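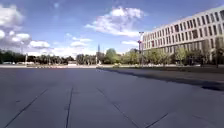

**To:** Mosport Skaters list
**Subject:** Re: Pemham paving, is it any good for us?

Hello all,

I've answered the questions from the last message underneath each one, then there are some longer notes for anyone who wants them. I skated up and down for most of a morning on 80 mm wheels and changed to my old 72s before lunch.

> I walked across Pemham on my way to the station and it looked big enough for the beginners' group and a slalom line at the same time. Can somebody go with skates on and report back? I'm mainly worried about the gaps between the slabs. The last place we tried had gaps you could lose a coin in, and two people went over in the first session.

The gaps are much better than that. There are dark joint lines between the slabs, but the slabs are large, so you get long stretches of smooth surface between one line and the next. Most of the long lines run away from you towards the trees. If you skate in the same direction you can stay between two of them for a good distance. Crossing them at an angle gives a small click under the wheels and no more. Skating right along the top of one is unpleasant on 72s and I would tell beginners to keep off them.

> Is it flat? I couldn't tell on foot.

Flat enough. I stood still in several places and rolled very slowly towards the buildings in two of them. I didn't roll at all in the others. It won't bother anyone doing stops. It might bother someone who is trying to stand still and do up a helmet.

> What about shade? Half our lot will want it and the other half will complain that it's cold.

There is a long band of shadow on the right-hand side, with the trees and the long building behind it. The left and the middle were in full sun. The edge of the shade lies at a slant across the paving, so it doesn't line up with the joints, and we couldn't use it as a boundary for a group. It will also have moved by the time we finish. I would put bags and water on the shady side and start the beginners in the sun.

> And do we have to pay? Somebody told me the whole of it belongs to the Jarkitov offices and that they charge for everything.

I asked at the Jarkitov desk. The charge is £499 for a season of morning sessions, which they count as April to the end of September. They don't do a single-session price. For comparison, the school hall cost us £615 last year and we lost it every time there was an exam. The money would need to be found before the season starts, so please think about what you would pay per session and put a figure in your reply.
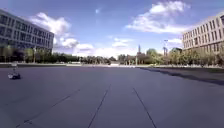

## How I would lay it out

Standing with the office building on your left, two of the joint lines run up the middle and close in on each other as you look along them. The strip between them makes a ready-made lane. I would use that for the slalom cones, with the first cone well back from where people put their skates on.

Beginners to the left of the lane. There is a fainter line over on that side, which they can use as a mark to turn at.

Anyone practising backwards should be on the right, nearer the shade, and should look behind them. I know I say this every year.

At the far end there is a low pale edge that goes nearly the whole way across, and then the trees. I'd treat it as a hard stop. Please don't try to jump it. For the beginners I would put a row of cones well short of it so that they have room to run out of speed — a few of them still stop by holding on to somebody.

## Surface

It is smooth and grey with some patches a bit lighter or darker than the rest. The patches felt the same to skate on as everything else. There are faint scuffs here and there. I checked the few that I went over and there was nothing raised.

Grip was good on both sets of wheels. I did a dozen T-stops and a couple of powerslides, and the slides were a little short compared with the hall floor. People with very soft wheels will find it slow. If you have a choice, bring something a bit harder.

I haven't been on it after rain. My guess is that the shady side will stay damp longer than the rest, so on a doubtful morning somebody needs to walk it before we put skates on. I'm happy to do the first one.

Grit could be a problem in autumn with that many trees close by. The Wijesinghe hire place lends out a wide broom with the cones if you ask, and we should ask.

## Things we would need to bring

- Cones. Wijesinghe do a bag of 10 and we would want two bags, one for the slalom and one for the far end.
- Something to sit on. The ground is fine for putting skates on in July and horrible in April. Folding stools if you own any.
- Water. I didn't find a tap.
- The first aid bag, which I think is still in the cupboard at the hall along with the spare knee pads. Whoever has the key, please could you get both out before the hall people change the lock.
- Sun cream. There is a lot of open sky over the left and middle parts and I caught the back of my neck.

## Time

The slot we have been offered starts at 10 in the morning and finishes at noon. I asked whether we could have it earlier and the answer was no. I also asked about evenings, and they are going to find out. Please don't count on it.

We would have to share with people walking across to the offices. They mostly kept to the sides while I was there, but that may be different when there are cones out. We'd have to give way to them in every case, and I would want that said at the start of each session. The same goes for anything on wheels that isn't us.

## What I need from you

Please reply to the list, not just to me, with:

1. whether you would come, and how often
2. what you could pay per session
3. whether you would be in the beginners' group or the slalom
4. whether you can carry cones in your car or on your bike

I'd like to give Jarkitov an answer before they fill the slot with something else. If we get enough people I will ask for the form and send it round so that everyone can read the bit about insurance, which runs to three pages and which I have only skimmed.

The knee pads I borrowed in November are washed and in a bag by my front door. One of the straps has gone. I have sewn it back on but it is the left one, medium, if you would rather avoid it.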